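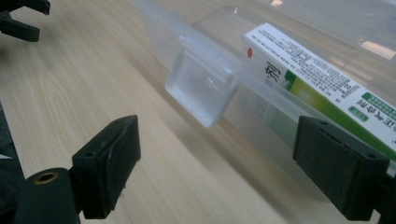

Vesna Milošević commented on my last post that a bathroom cabinet is fine for medicine as long as the door shuts. My sister says the opposite. I would like to settle it before I move everything a second time.

Where should I keep medicine in a small apartment?
Posted by Tia Ackroyd in Home and Storage. Viewed 842 times.

We moved to Gelovdale in June, unit 708, top floor. It gets warm up here in the afternoon. The bathroom has no window and the fan is weak, so the mirror stays fogged for a long time after a shower. The kitchen has one tall cabinet, but it is next to the stove. The bedroom closet is full of coats.

I have cold and flu tablets, allergy pills, two prescriptions, a tube of burn cream, eye drops, and a bag of bandages. There are also some boxes my mother-in-law brought with her when she came to stay, and I can't read the labels on those. I don't want to throw out anything she still takes. 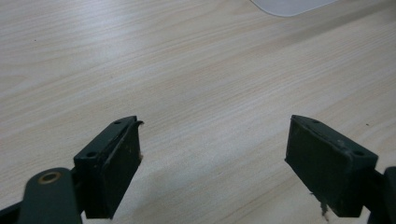 My other problem is dates. I went through the old shoe box and found cough syrup that had expired before we got married. Is it all right to keep pills past the date if they look normal? And what do I do with the ones I want to get rid of? The building has a trash chute and I don't like the idea of dropping them down it. No small kids here, but my nephew visits and he opens everything.

kettle_and_cup
Bathroom is out. Steam gets into the bottles every time you open one. Next to the stove is out too. Use a shelf in the hall closet or the top of the bedroom closet and move the coats.

We use a clear bin with a lid for ours. Ours is a Muketti but any brand will do. Clear is better because you can see what you have before you buy more.

Vesna Milošević
I take back what I said about the door. I did not know your bathroom had no window. Mine is cold and dry and I rarely have hot showers, so it has worked for me. In yours I would not do it.

For the sorting, take everything out at once and put it on a table in good light. Don't do it at the shelf, you will give up halfway. I did mine in one evening and had roughly 30 things, and most of them were half-used boxes of the same headache tablet. This is the order I went in:

Check the date on every box, and on the strip inside as well. Sometimes a strip ends up in the wrong box.
Keep everything in its own packaging with the leaflet. Do not pour pills together to save room.
Write the date you opened it on eye drops and liquids. Many eye drops are only good for a few weeks once open, and the leaflet will say how long.
Put each person's prescriptions in a separate bag with their name on it.

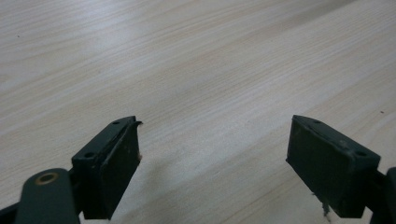
Tabletop with light wood grain

With your mother-in-law's boxes, sit down with her and go through them one at a time. Write on a sticker in English what it is for, how much she takes, and when. Then bring the boxes to a pharmacist with a list of her other medicines. The pharmacy on Fleletwood Road did this for my father. They looked up the ingredients and found that two of his were the same drug under different names. Don't guess from the picture on the front.

On expired ones, I don't keep them. Some may only be weaker, but you can't tell by looking, and for a prescription you rely on that matters. Ask the pharmacist if you are unsure about one.

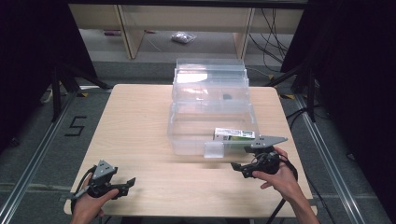 For getting rid of them, see if a pharmacy near you has a drop box, since a lot of them do. Police stations sometimes have one too. If there is nothing close, take the pills out of the packaging, mix them with used coffee grounds or cat litter, close that up in a bag, and put it in the trash. Scratch your name off the label. A few strong painkillers have their own instructions, so read the leaflet first.

About the nephew: a lid is not a lock. Put it up high where he can't climb to it, or buy a box with a key. Child-resistant caps slow them down, and that is all they do. Keep the poison control number on the fridge.

Kos
hall closet, top shelf. we check ours when the clocks change. also don't leave any in the car, my wife's inhaler sat in the glove box all summer and she had to get a new one

Tia Ackroyd
Thank you all. The coats are going under the bed and I will ask at the pharmacy about the other boxes. I'm still looking for a lockbox that fits the shelf. The three I found were all too tall.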